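Flaleo two-finger gripper and Fenov planning software: six months on

Reviewed by Jawad Farooqui

We bought the Flaleo in March for a small parts-handling cell, along with a year of Fenov, the simulation package the dealer sells with it. The gripper was within our budget. The software was the part we argued over, as it added 700 pounds to an order that was already late.

I would buy the software again. We tried 9 layouts in it before ordering any brackets, and dropped the first two on reach alone. The view from the wrist is plain grey unless you load your own textures, and I never bothered. For checking clearances it does the job.
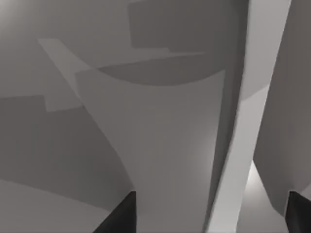 Set-up took me a morning. Importing our own part drawings was slower than the manual suggests, and the larger files had to be simplified first. Support answered by email the same afternoon.

The gripper itself has been fine. Spare fingertips are 70 pounds a pair, so put a few pairs in your first order and save on carriage. The cable is too short for a tall stand and the extension is extra.

We also had a quote from Lambrakis. It was cheaper up front, but the training was charged separately and delivery was longer.

Four stars. I took one off for the cable and for the licence, which renews by itself unless you cancel in writing.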